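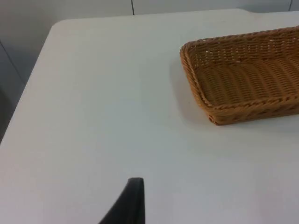 Learning from demonstration means fitting a policy to recordings of a person doing a task through the robot. The policy takes in what the robot senses at each step and puts out what the robot should do next. In this unit we deal with one part of that problem, which is what the policy can work out from a wrist camera alone. Take a view with one finger of the gripper at the bottom and a wicker basket over on the right, running out of view. The finger tells the policy where its own hand is. The basket tells it where the task is, but only the left end and part of the length can be seen, so the far end has to be guessed or found by moving. Most of the questions below come back to that.

Unit 4: Wrist views, partial views and the start of an episode
Handout version 05/08/2024
Notes by Ekua Bawa, with corrections from Bình Nông

1. What you should know before reading

You should be happy with the terms observation, action, episode and policy from Unit 1, and with behaviour cloning from Unit 2. You do not need the material on rewards. Where a symbol is used it has the same meaning as in Unit 2: o for an observation, a for an action, t for the step number.

2. The two camera positions

A fixed camera stands beside or above the workspace and does not move. A pixel in a fixed view always refers to the same line through the room. If the basket is moved to the left, it moves in the picture, and nothing else does. This makes the view easy to learn from, and it also makes it easy to learn the wrong thing. A policy trained on a fixed view can remember that the basket is usually in a certain patch of the picture and stop using what the basket looks like.

A wrist camera moves with the hand. The fingers stay in nearly the same place in every picture, apart from opening and closing, and everything else shifts. The same table edge may be at the top of the picture at step 10 and missing at step 40. A policy trained on this view cannot rely on where things are in the room. It has to work with where things are compared with the hand, and for reaching and grasping this is usually the quantity we want.

The cost is coverage. A wrist camera sees a small part of the table at any one time. At the start of an episode the target may be only partly in view, or not in view at all.

3. The Pesta recordings

The worked results in this unit come from a set of recordings we call Pesta. It holds 721 episodes, all made by a person driving the arm by hand control. The task is to move to a basket and close the gripper on its rim. The object set is plain on purpose. We wanted the difficulty to come from where the basket was and how much of it could be seen, so the table is white and the background is pale.

A white table has its own problem. There is very little on it to tell the policy how far away it is. On a patterned cloth, the pattern grows as the hand comes down. On a smooth matt top the only cues are the edges, the shadows and the object itself. When you look through the recordings, pay attention to the soft shadow next to a basket. It has no sharp border and fades out into the white, so its outline is a poor thing to measure from. The line where the basket meets the table is much more useful. The rim is useful too, where there is a braid, as the slanting strands give the picture some detail to lock on to.

Of the 721 episodes, 195 were kept back for testing. No episode in the test part has the same basket position as one in the training part. This was checked from the measured positions and not from the pictures.

4. The method

We compare two policies. Both use the same network body, the same training episodes and the same number of training steps.

Policy A is plain behaviour cloning. It takes the current wrist picture and the gripper opening, and gives the next small movement of the hand. It has no memory. If two observations are the same, it gives the same action for both, whatever came before.

Policy B is Ruris. It takes the current wrist picture, the gripper opening and a short history made of the last 13 observations. The history is passed through a small encoder first, so the pictures themselves are not stored. Policy B also has a second output, used only in training, which has to say how far the centre of the basket is from the gripper and in which direction. We call this the side task. The true answer is known from the measured positions. When the policy is run on the arm, the second output is ignored.

The reason for the side task is easiest to see with a partial view. Suppose the left end of a long basket is showing and the rest runs off the right of the picture. The action recorded at that step is a small move to the right. Policy A can copy that move without having any idea of how long the basket is. Policy B has to give a number for where the centre is, even though the centre may be out of view, and so it is pushed to use the size of the end wall, the slope of the sides and whatever it saw in earlier steps.

5. What was found

Report results by the kind of start, and do not pool them. We use three kinds.

Full start: the whole basket is in the first picture.
Partial start: part of the basket is in the first picture and part is outside it.
Blind start: no part of the basket is in the first picture.

On full starts the two policies did equally well, as far as our test could show. The history adds nothing much when the target can be seen from the beginning.

On partial starts Ruris did better. The commonest failure of Policy A was to go for the part of the rim it could see and close on a corner. The corners of these baskets are rounded and the end walls slope outwards, so the fingers tend to slide off. Ruris more often carried on along the basket before going down.

On blind starts both were poor. Ruris sometimes found the basket and sometimes swept the wrong way. There is no information in the first picture to tell it which way to go, and the people making the recordings could see the whole table with their own eyes. Their first move went straight towards the basket. The policy is being asked to copy a choice that was made using information it does not have. More training does not fix this.

The last point is general and you will need it for the coursework. When the person giving the demonstration sees more than the policy sees, the recorded actions may not be a function of the policy's observations. Behaviour cloning will then learn some kind of average. If the basket is on the left half the time and on the right half the time, the average is to stay in the middle.

6. Removing parts of the method

Bình ran Ruris with the side task taken out and the history kept, and then the other way round.

With history but no side task, the gain on partial starts got smaller but did not go away. Training was also less steady, and one run had to be dropped because the arm hardly moved. A policy with history can learn to repeat its last action, which scores well in training as neighbouring actions are so alike. It then fails on the arm. You met this in Unit 2 under the name of copying.

With the side task but no history, results on partial starts were about the same as for the full method. We did not expect this. It suggests that most of the gain comes from making the network represent the whole basket, and that memory matters less than we first thought. Blind starts were worse without history, so we have kept it in.

These runs used one arm and one table. Do not quote them as a general finding about memory.

7. The finger in the picture

Students often ask whether the fingers should be masked out, on the grounds that they hide part of the view and never change much. We tried it in July. Masking made the last part of the grasp worse. Near the rim, the gap between the finger tip and the object is the best cue there is, and the mask takes it away. Further off, masking made no difference that we could measure.

There is one case where the finger does cause trouble. If it is dark and the table is white, the camera's automatic exposure can shift as the gripper opens and closes, and the white areas change in brightness. Fix the exposure before you record. If you have recordings where it was not fixed, vary the brightness in training.

8. Terms used in this unit

Side task: an extra output that is trained but not used when the policy runs.
Partial start: see section 5.
Copying: giving the last action again without using the observation.
Odham split: our name for a split in which test positions do not occur in training. A random split by episode is not an Odham split.

9. Work to hand in

Work in pairs. Use the small part of Pesta on the course drive. Labels for the kind of start are in the file with the measured positions.

Train Policy A on all the training episodes and report it separately for full, partial and blind starts. Then train it again with the blind starts removed from the training part only. Say what changes on the partial starts and suggest a cause.

Choose one failed partial start. Go through it step by step and find the first step at which you would have acted differently, given only the wrist view. Write no more than one page. Include the pictures you refer to.

Describe one change to the way the demonstrations are made that would help with blind starts. You may change what the person can see, but you may not add a fixed camera.

Code should run with the Tôn environment as installed on the lab machines. If you need another package, ask Ekua before you start training.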